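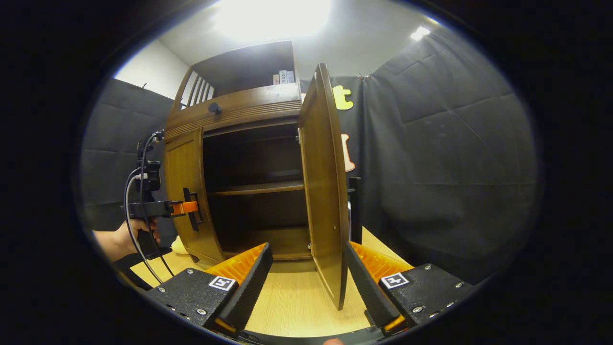 What is the project trying to find out?

The project asks whether a two-armed robot can learn to open household furniture from demonstrations that were recorded without a robot. Demonstrators carry a gripper in each hand and carry out the task themselves. A control policy is then trained on those recordings and evaluated on a separate two-armed system. Our particular interest is in doors that must be handled in pairs, where the action of one hand changes what the other can reach.

Why were cabinets chosen as the test task?

A cabinet door is a constrained object. Once a gripper has closed on the handle, its path is set by the hinge, and a small error in direction appears as force on the fingers. Picking up a loose object is more forgiving. A pair of doors adds a further difficulty, as one door may obstruct the approach to the other depending on the order in which they are opened.

Small cabinets that fit on a table were preferred for the first phase. They can be exchanged quickly between demonstrations, and their position can be varied by hand.

How many demonstrations were collected?

The main collection contains 1,000 demonstrations of the paired-door task. Of these, 700 were used for training in the results reported to date. The remainder were held back for validation or excluded under the rules described further on this page.

How does a hand-held recording become something a robot can follow?

Each gripper carries its own camera, and the view from that camera is the principal input to the policy. The motion of the gripper through space is reconstructed from the recording, together with the opening between the fingers at each moment. The policy learns to predict a short sequence of future gripper poses and finger openings from the most recent views. The same type of finger is fitted to the robot, so that what the camera observes during training and during evaluation is as close as we can reasonably make it.

What are the square black-and-white markers on the grippers for?

They are fiducial markers. With one fixed to the block behind each finger, the distance between the two can be recovered from the camera view, and from that distance we obtain the finger opening. This avoids wiring a separate sensor into each finger. The markers are kept clean and are replaced when their edges begin to wear, as a damaged corner degrades the estimate well before the marker becomes unreadable.

Why are the fingers flexible?

A rigid finger holds a door handle firmly but transmits every error in the arm's path to the hinge. The ribbed inserts yield a little, which allows the door to follow its own arc when the commanded path is slightly wrong. The cost is some uncertainty about where the handle sits within the grasp. Stelios Vlachopoulos examined this trade-off during the Katsaros pilot and recommended that stiffer fingers be reserved for drawers, where the motion is straight.

Are both hands recorded together?

Yes. The two recordings are synchronised at the start of each demonstration and checked again at the end. Demonstrations in which the two streams have drifted apart are removed. For paired doors this matters a good deal: a policy trained on poorly aligned streams tends to begin moving the second hand before the first has a secure hold.

What is the Vornow method?

Vornow is the name given to our training procedure. Its central feature is a shared description of the two grippers' positions relative to one another. Earlier versions treated each arm separately and relied on the images alone to co-ordinate them. Under Vornow, each arm's prediction is conditioned on the relative pose of the other, expressed in its own gripper's frame of reference.

The relative description has a practical advantage. It does not depend on where the table stands or where the robot's base is mounted, and it may therefore be calculated in the same manner for a person and for a robot.

What is the baseline?

The baseline, referred to in our reports as Plustmont, uses the same images, the same demonstrations and the same network size. It omits the relative pose. Both policies were evaluated on the same cabinets from matched starting positions, and the operator supervising the evaluation was not told which policy was running.

How was success defined?

A trial is counted as successful if both doors finish open beyond a line marked for that cabinet, the cabinet has not tipped, and no person has intervened. Partial results are recorded separately. Opening one door only is entered as a partial result, and it does not contribute to the success rate under any weighting.

Each policy was given 50 trials. This is sufficient to distinguish a large difference between methods, though it should not be relied upon to rank two methods that perform similarly.

What did the evaluation show?

Vornow succeeded more often than Plustmont on the paired-door task. The improvement was concentrated in one kind of failure, in which the arms converge on the same region in front of the cabinet and one must be stopped. Nearly 5 in every 10 Plustmont failures were of this kind. They were uncommon under Vornow.

The two methods did not differ appreciably in how well they grasped the first handle. This was expected, as the first grasp depends very little on the position of the other arm.

What kinds of failure remain?

The most persistent is a slipped grasp at the point where a door changes from being pulled to being pushed aside. Demonstrators usually release the handle at that stage and continue with a finger behind the edge of the door. The policy sometimes releases too early and leaves the door almost closed. Gintarė Raudsepp is preparing a set of short demonstrations covering this transition alone.

Glare is a second source of failure. When a ceiling light falls directly within a wrist camera's view, the exposure shifts and dark handles lose contrast. Randomising brightness during training has helped to some extent. A third, less frequent problem involves the door's thin edge, which offers the camera very little to track when it is turned directly towards it.

Does the method work on cabinets it has not seen?

In part. Performance is retained on unfamiliar cabinets with bar-shaped handles of a similar size. It falls noticeably with round knobs, which call for a different grasp and are under-represented in the training data. We do not at present claim generalisation to full-sized kitchen or office cabinets.

Why not control the robot remotely and record that instead?

Remote operation was used in an earlier phase and remains useful for checking particular motions. It is slow, however, and operators find it tiring to guide two arms around a moving door. With hand-held grippers the demonstrator feels the resistance of the hinge directly and adjusts without deliberate thought. The drawback is that a person can reach poses that the robot cannot. Every demonstration is consequently replayed against a model of the arms, and those containing unreachable poses are set aside.

On what grounds are demonstrations excluded?

A demonstration is excluded if the motion reconstruction is lost at any point, if the two streams are out of alignment, if the robot could not physically reproduce it, or if the demonstrator touches the cabinet with anything other than the grippers. Hesitation and small corrections are not grounds for exclusion. Recordings in which a demonstrator misses a handle and tries again have proved valuable, and policies trained without them recover poorly from their own errors.

Do demonstrators require special training?

A short introduction is given, followed by a practice period whose recordings are discarded. Demonstrators are asked to work at a comfortable pace and to keep each handle in the relevant camera's view before grasping it. They may open the doors in either order. Areti Vrettos co-ordinates the sessions and reviews the first recordings from each new demonstrator -- most corrections at that stage concern speed.

Will the data and code be released?

A release is in preparation. It will include the training demonstrations, the processing code and the evaluation sheets, together with the list of excluded recordings and the ground for each exclusion. Audio is not recorded. Any footage in which a demonstrator's face appears is removed prior to release.

Can another laboratory reproduce the evaluation?

The Ravinham protocol sets out cabinet placement, starting positions, the success criteria and the form used to record each trial. It does not require our model of arm. Laboratories using different fingers should report this prominently, as finger stiffness affects the results. Marina Christodoulou maintains the protocol and welcomes reports of ambiguous wording.

What is planned next?

Work has begun on cabinets in which an object must be removed from the shelf once the doors are open. The relative pose between the arms is expected to matter less in that stage, and we intend to test whether the policy can learn to disregard it. Sliding doors will follow.

Whom should I contact?

Questions concerning the method should be directed to Tineke Timmermans. Requests for early access to the data are considered on the first Monday of the month and should state the intended use and the name of the supervising researcher.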